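Fosten Household Services
Progress report to the Vallen Fund
Project: Automated kitchen reset in serviced flats
Second period, from April to the present

1. Where the project stands

The purpose of the grant is to find out if the daily work of resetting a kitchen between guests can be shared between a machine and our staff, and what this sharing does to the job of the staff. In the first report we could only speak about plans and about the installation. In this report we can speak about work, because the system has been in daily use at the Maruyama building for the whole period.

The Maruyama building has 39 serviced flats. The machine, which our staff call by the product name Nostis, works in 17 of them. The other flats are cleaned as before, by hand only, so we can compare. One Nostis unit is a base on wheels with two arms and a camera at the head. It is brought to the flat by a member of staff, it clears and arranges the kitchen counter, and it is then taken to the next flat. It does not clean the bathroom, it does not make beds, and it has no task outside the kitchen.

We had planned to use 2 units from the beginning. The second unit came later than agreed, and for the first part of the period we had only one. This delay is the main difference from the work plan, and its effect on the budget is explained in section 5.

2. What the machine does and what people do

In the proposal we wrote that the machine would "take over" the kitchen. I would not write this sentence today. The present division is as follows. The member of staff enters first, opens the curtain or leaves it closed according to the season, removes food and rubbish, and washes anything that cannot go into the dishwasher. The machine then moves the clean items to their places on the counter and in the lower shelf. At the end the member of staff wipes the counter and checks the kitchen against the list.

The wiping was a matter of long discussion. The supplier offered a wiping tool and we tested it for two weeks. The result was not good enough on the speckled counters, on which small crumbs are difficult to find even for a person. We have returned the wiping to the staff and have asked the supplier not to charge for the tool. They have agreed.

The handling of bowls has improved. At the start of the period the machine stopped very often when one bowl was inside another, as it could not decide if there was one object or two. The staff then had to separate them by hand, and several people told us that it was quicker to do the whole task themselves. After the software change in the middle of the period the stops became less frequent, and bowls that belong together may now be left nested. Transparent containers are still a difficulty. The machine finds the coloured lids without much trouble but is often mistaken about the walls. For the present, the staff put all clear containers away before the machine starts.

3. What has changed for the staff

The fund asked us to give special attention to this part, and I have tried to report also what is not comfortable for us.

No position was closed in the period and no contract was shortened. This was promised in writing before the start and the promise is valid until the end of the grant. However, the work itself is different. Before, one person was responsible for one flat from the door to the last towel. Now the person leaves the kitchen while the machine works, goes to the bathroom, and comes back. Many of the staff do not like this interruption. They say that they lose the feeling of having finished a room. Two experienced members of the team asked to be moved to the flats without the machine, and we allowed it.

Others prefer the new arrangement. The main reason they give is the lifting of stacked dishes, which is hard on the wrists at the end of a long shift. There is also less hurry in the last hour before new guests arrive, although this depends very much on the day.

A new task has appeared which we did not have in the proposal. When the machine stops, someone must look at the tablet, read the message and choose what to do. In the first weeks this was always done by the same few people, who were younger or who had more confidence with the tablet, and it was not paid as extra work. The staff representative, Chiyo Sekiguchi, brought this to the management, and she was right to do so. All members of the team now receive a half day of training in paid time, and the person who carries the tablet receives a supplement for the shift. The messages on the tablet were also rewritten in simpler language, with her help.

There was concern about the camera. The staff wanted to know who sees the recordings and if the speed of their work can be measured from them. We have agreed on a written rule: the recording starts only after the person has left the kitchen, it is used only for the correction of errors, and it cannot be used in a conversation about performance. A copy of the rule hangs in the staff room.

4. The kitchen task in daily use

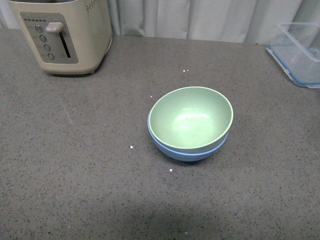 Kamlesh Tomar
Project Coordinator, Fosten Household Services
Sunday, August 18, 2019

The counters in the Maruyama flats are a grey speckled surface with a pale curtain behind, and what stands on them is ordinary: a cream toaster, a green bowl inside a blue one, a clear container with blue along its lid. I mention it since in the first report we described the task with a drawing of the kitchen, and the drawing was cleaner than the real work. The white specks on the counter near the bowls are the kind of thing our staff look for at the last check.

The toaster has its own rule. The machine is not permitted to move it or to touch the buttons and the lever. It is treated as a fixed object, and if a guest has left it in another position, a person puts it back. We made this rule for safety, and also because it is easy to remember.

In the period the machine completed 1000 kitchen resets. We count a reset as completed when no person had to move an object after the machine had started. Resets with a stop are counted separately, and the tables will be sent with the financial statement. I ask the fund to read this number with care. It says that the task was done, but it does not say that time was saved. In the flats with many clear containers we believe that no time was saved at all.

5. Changes to the budget

The late arrival of the second unit left a part of the rental line unused. We request permission to move this amount to training and to the tablet supplement, which were not foreseen. The total of the grant does not change. The wiping tool was not paid for, as written above, and does not appear in the accounts.

The cost of repairs was lower than planned. One wheel was replaced after damage at the lift door — the door of the service lift closes faster than the machine can leave it. The building owner has now adjusted the door.

6. Next period

We do not propose to add more flats. We would like to keep the present number and to work on three matters: the clear containers, the length of the interruption for the staff, and the question of who decides the order of flats in the morning. At present the order is made by the software, and the staff can change it only by asking the supervisor. They would like to change it themselves on the tablet, and I support this wish.

Chiyo Sekiguchi will prepare a short survey among the team, in two languages and without names. The questions will be written by the staff side and not by the management. We will attach the answers to the next report in full.

A visit by the fund to the Maruyama building is welcome. The best time is late morning, when the first guests have left and both units are working. Please inform us one week before, so that the staff on the shift can be asked for their agreement.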